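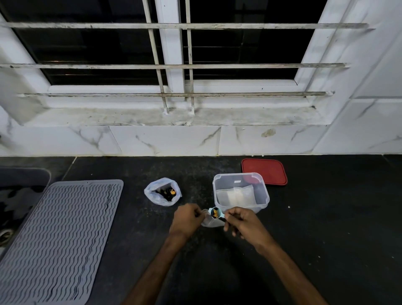

*Una cuchara medidora azul claro y dos bolsitas de plástico sobre la encimera.*

# Preguntas frecuentes sobre el mantenimiento de su sitio web

Esta página reúne las preguntas que recibimos de los clientes de Lonska, tanto de aquellos cuyo sitio hemos diseñado nosotros como de los que llegan con un sitio hecho por otra persona. La última revisión es de octubre. Si su pregunta no aparece, escríbanos por el formulario y la contestaremos en español, francés o inglés.

## Antes de empezar

### ¿Qué incluye el mantenimiento mensual?

Las actualizaciones del gestor de contenidos y de sus extensiones, una copia de seguridad cada noche, la vigilancia del certificado y tres intervenciones pequeñas al mes. Llamamos intervención pequeña a un cambio que se puede hacer en menos de media hora: corregir un horario, sustituir una foto, añadir una persona a la página del equipo, arreglar un enlace roto.

No incluye el rediseño de páginas, ni la redacción de textos, ni la publicidad en buscadores. Para estas cosas preparamos un presupuesto separado.

### ¿Aceptan sitios que no fueron diseñados por ustedes?

Sí. Primero hacemos una revisión técnica, que cuesta 1305 dólares canadienses e incluye un informe escrito. Mervin Després mira el código del tema, las extensiones instaladas, la velocidad de carga y la accesibilidad básica. Si después de leer el informe usted decide trabajar con otra empresa, el informe es suyo y puede entregarlo a quien quiera.

En pocos casos tenemos que decir que no. El más frecuente es el de un sitio con una extensión comprada sin licencia, que no se puede actualizar de forma legal.

### ¿Con qué gestores de contenidos trabajan?

Con Mendine, sobre todo. También mantenemos sitios estáticos y algunos sitios antiguos hechos con Fahy, pero para Fahy no aceptamos clientes nuevos. Si su sitio está en Fahy y quiere pasarlo a Mendine, lea más abajo la sección sobre migraciones.

### ¿Tengo que firmar un contrato de un año?

No. El contrato es mensual y se renueva solo. Para terminarlo basta un correo a Florence Paquette antes del final del mes. Le enviaremos una copia completa del sitio y de la base de datos, y la lista de las cuentas que están a su nombre.

## Copias de seguridad y actualizaciones

### ¿Dónde se guardan las copias?

En dos servidores distintos del servidor donde está su sitio. Guardamos las copias diarias de las últimas semanas y una copia por mes de los últimos 9 meses. Usted puede pedir una copia en cualquier momento y no la contamos como intervención.

### ¿Cuándo hacen las actualizaciones?

El martes por la mañana, antes de las 8:00. Las aplicamos primero en una copia del sitio, miramos las páginas principales y los formularios, y solo después tocamos el sitio público. Una actualización de seguridad urgente no espera al martes.

### Actualicé yo mismo una extensión y la página de inicio se ve mal. ¿Qué hago?

No actualice nada más y no borre la extensión, por favor. Escríbanos con el nombre de la extensión y la hora aproximada del cambio. En la mayoría de los casos podemos volver a la versión anterior el mismo día. Si entre tanto recibió pedidos o mensajes por el formulario, díganoslo también - una restauración completa los borraría, y en ese caso restauramos únicamente los archivos.

### ¿Puedo conservar mi acceso de administrador?

Por supuesto, el sitio es suyo. Recomendamos tener dos usuarios: uno de editor para el trabajo de todos los días y uno de administrador que se usa pocas veces. No comparta una misma contraseña entre varias personas de su equipo.

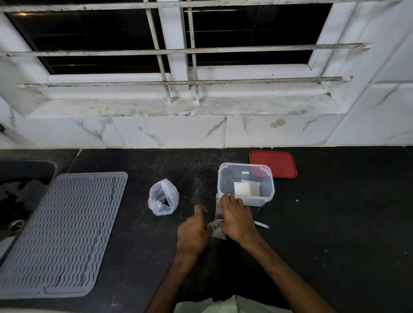

*Manos doblando una bolsita transparente junto a un recipiente de plástico sin tapa.*

## Imágenes y contenidos

### ¿En qué formato debo enviar las fotos?

En el formato original de su cámara o teléfono, sin recortar. Nosotros hacemos el recorte y la compresión. Las fotos enviadas por aplicaciones de mensajería llegan muchas veces muy reducidas y no sirven para una cabecera grande, así que es mejor usar el enlace de carga que recibió con su contrato.

### ¿Cuánto debe pesar una imagen dentro de un artículo?

Intentamos no pasar de alrededor de 100 kilobytes. Para una cabecera puede ser más. Si usted sube las imágenes directamente en Mendine, el tema Ninham crea los tamaños pequeños de forma automática, pero no reduce el archivo original.

### ¿Quién escribe los textos alternativos?

Si nosotros subimos la imagen, los escribimos nosotros y usted los puede corregir. Si la sube usted, Mendine muestra un campo vacío y le pedimos que lo rellene con una frase corta. Cuando la imagen es puramente decorativa, marque la casilla «decorativa» y deje el campo sin texto.

### ¿Pueden traducir mi sitio?

Instalamos la estructura para varios idiomas, es decir, el selector, las direcciones y los menús. La traducción la hace una persona elegida por usted. Si no conoce a nadie, Diane Beaulieu puede darle contactos para francés y español. No publicamos traducciones automáticas sin que alguien las haya leído.

## Migraciones

### ¿Cuánto dura pasar un sitio de Fahy a Mendine?

Depende mucho de los formularios y del número de plantillas. Un sitio sencillo, de páginas y noticias, se hace normalmente en tres semanas. La tienda en línea es otro trabajo y lo calculamos aparte.

### ¿Voy a perder mi posición en los buscadores?

No podemos prometer ninguna posición, ni antes ni después de la migración. Lo que sí hacemos es conservar las direcciones cuando es posible, y crear redirecciones permanentes cuando no lo es. Jocelyn Lapointe comprueba la lista de redirecciones la semana después de la publicación y otra vez al mes siguiente.

### ¿Mi correo electrónico dejará de funcionar durante el cambio?

No debería. Antes de cambiar el servidor anotamos todos los registros del dominio, también los del correo, y no tocamos estos últimos. Necesitamos que nos dé acceso al panel del dominio o que esté disponible por teléfono el día del cambio.

## Facturas y contacto

### ¿Cómo se paga?

Por transferencia o con tarjeta, al principio de cada mes. Las intervenciones adicionales aparecen en la factura siguiente, con la fecha y una línea de explicación.

### ¿Se acumulan las intervenciones que no usé?

Se pueden guardar hasta el mes siguiente, pero no más.

### ¿A quién llamo si el sitio no carga?

Durante el día, a Lorne Poirier, en el número que figura en su contrato. Por la noche, envíe un correo con la palabra «caído» en el asunto; este correo activa un aviso en el teléfono de la persona de guardia. Antes de escribir, pruebe el sitio con otra conexión, por ejemplo con los datos del móvil, y díganos el resultado.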